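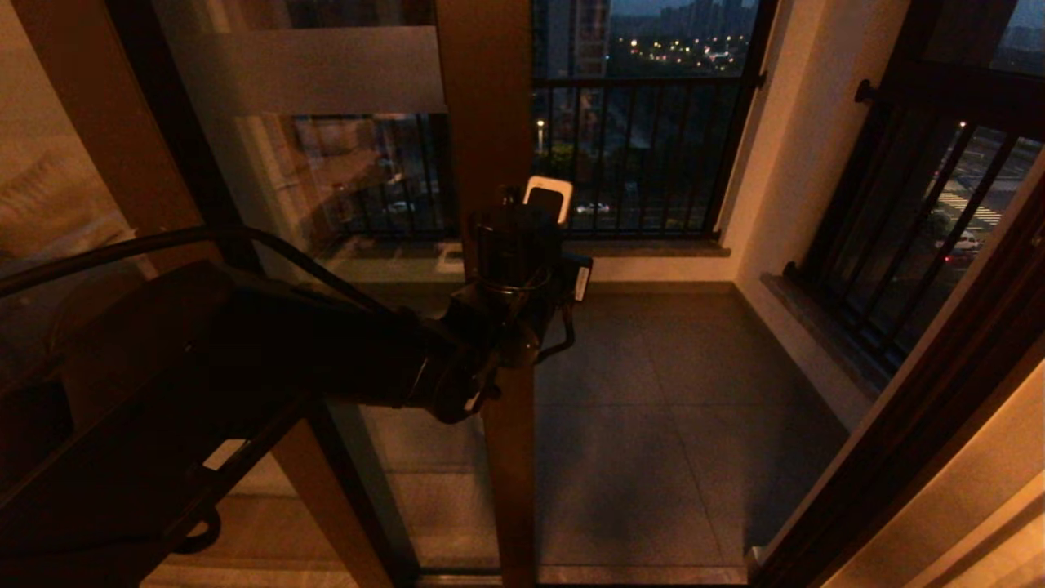
When I moved to the apartment in Govero, I could say hello, thank you, and order a coffee. I was forty-six and I believed that the rest would come by itself, through the ears, like it comes to children. It did not come. After one year I still pointed at the bread in the bakery.

So in February I started with a plan. I bought a box of paper cards and wrote 14 new words every evening, after the dishes. On one side the word, on the other side a small sentence that I could really need. I do not like sentences such as "the uncle has a green hat." My first cards were about stairs, rent, fever, and onions.

The evening class at the Mets school helped me too, but in a different way than I expected. The grammar I could read at home. What I could not do at home was to be misunderstood by eleven people and try again. Our teacher never corrected a sentence before it was finished, and I am still thankful to her for this.
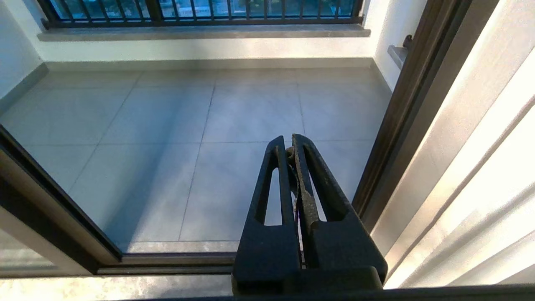 Gray tiles on the balcony floor.

I keep a notebook of mistakes, and last week I counted them, only out of curiosity. There are 116. The most embarrassing one is from the pharmacy, where I asked for something against my neighbor when I wanted to say cough. The two words are different in one letter! The pharmacist stayed very serious and asked how long I had it already.

Some mistakes I make again and again. I put the verb too late. I say "make a photo." I am too polite on the phone, so people think that I am going to complain – and then they are nervous, and I am nervous also.

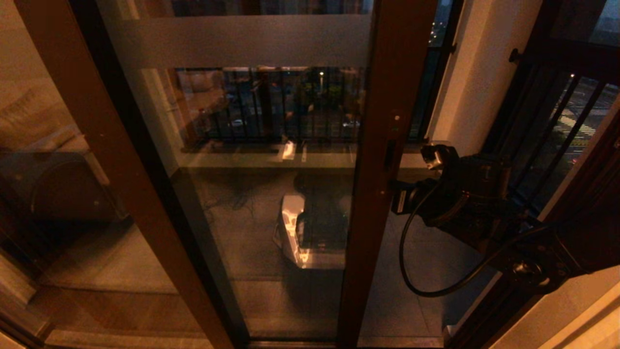

Written by Griet Kuipers
Filed under: Language, Daily life

People ask me how many words one needs. I read somewhere that with 2000 you can manage a normal day, and for me this was more or less right for speaking. For listening it was not enough. The bus driver on the line to Dallovar uses words that are on no card of mine.

What works best for me now is the radio in the kitchen. I choose a program about gardening or old trains, never the news, and I repeat half a sentence aloud while I peel the potatoes. The speaker goes on without me and I catch the next half.

The woman downstairs is 68 and she learns Dutch from me in exchange. We drink tea on Tradaneck street, one hour in her language and one hour in mine. She is much faster than I am. Next time we do the kitchen words, and I have promised to bring the cards.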